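Soup season, and the great blender sulk

Ok quick one because I have a pot on and the timer is going to go off in the middle of this.

Soup. I've been making soup since the first cold week of October and I'm not stopping till the daffodils. Same pot, same spoon, same argument with myself about whether to bother peeling the carrots. (No. Scrub them. Move on.)

We moved to Fedmont in the spring and I had no idea how damp it gets. The old place was dry cold, the kind where your hands crack. Fedmont is a wet towel. You walk home from the bus and it's in your sleeves. So, soup. Every night practically. The kid has started asking "what color is it today" when he comes in the door, which I've decided to take as interest.

Green last night. Split pea, a ham bone from the butcher on Danach Street, one bay leaf that I lost and then found in my own bowl. Orange the night before. Brown the night before that and we will not be discussing brown.

What I wanted to write about though is texture, because I've changed my mind on it. I used to blend everything. All the way, baby food smooth, through a sieve if I was feeling fancy. My mother did it that way and I thought lumps were a sign of giving up. Then last winter I got lazy with a leek and potato, stopped halfway, and it was the best thing I made all year. Some of it thick and creamy, some of it still potato. Something to chew! I ate 3 bowls standing up.

So now I do half. Ladle out about half the pot, blend that, tip it back in. That's the whole trick. Works for:

leek and potato (obviously)
white bean and kale, but blend before the kale goes in or it turns to pond
squash, only if you roasted it first
chickpea and tomato
lentil, any lentil

Doesn't work for mushroom. I've tried. Mushroom wants to be all one thing or all the other.

Other stuff I've learned, no order:

Onions need longer than you think. Recipe says five minutes, recipe is lying. I give them twenty on low with the lid on and go do laundry.

Salt at the start and again at the end. Potatoes eat salt. I don't know where it goes.

Let it cool before you blend it. Please. I did not do this in my first apartment and there was butternut on the ceiling until the day I moved out. Hot soup, tight lid, steam has to go somewhere. Fill it no more than half, take the little cap out of the lid, hold a folded dish towel over the hole. Start on low. I still flinch.

Acid at the very end. Lemon, vinegar, a spoon of pickle juice, whatever's in the door of the fridge. If it tastes flat and you've already salted it twice, it's acid you want. This took me nearly 9 years to figure out and I'm a bit mad about it.

Parmesan rinds. Keep them in a bag in the freezer. My bag is getting silly.

Freezing: flat in bags, not tubs. Stack like books. Label them, because pea and kale look identicle in January and you'll get it wrong. Anything with cream or potato goes grainy, so blend those ones properly after they thaw and no one will know.

And the cost, since somebody asked in the comments on the last one. I kept receipts for November. The soup nights came to 74 dollars for the month, bread included, and that's three of us with lunches out of the leftovers. Not counting the ham bone, he gave me the ham bone.

Timer. Back in a sec.

Back. It needed more time, carrots still hard. Fine.

Bread, since I mentioned it. I stopped baking for soup. I know. I buy the big seeded loaf from Kulell when it's marked down after six, slice it, freeze it, toast from frozen. Toast beats fresh with soup anyway, it holds up. Rub a cut garlic clove on it while it's hot and you'll be very popular or very alone.

Tomorrow is going to be the red one. Roasted peppers, can of tomatoes, smoked paprika, half an onion that's been staring at me. Roast the peppers till they're black black, bowl, plate on top, ten minutes, skins slide off. Don't rinse them under the tap, you lose all the good bit. I used to rinse them. So many things I used to do.

Oh and I'm trying a miso one from a cookbook I got at the Qin market, secondhand, somebody's notes in pencil all down the margins. "Too much ginger." "Halve the ginger." Then a few pages on, "MORE ginger". I like this person enormously.

Right, counter's a mess, going to go and blend my half.
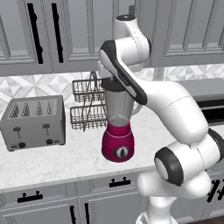
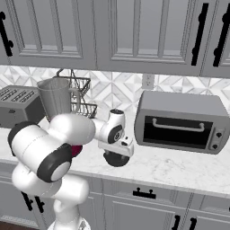
Danach Dumpling wrote: Half and half is how my aunt did hers, only she mashed it right in the pot with a potato masher and never owned a blender at all. Less washing up. I do disagree about mushroom, mine is half blended with barley in it and it's the one my family asks for. Try it with 100 grams of barley to a big pot and put the barley in after blending. Also what happened with brown?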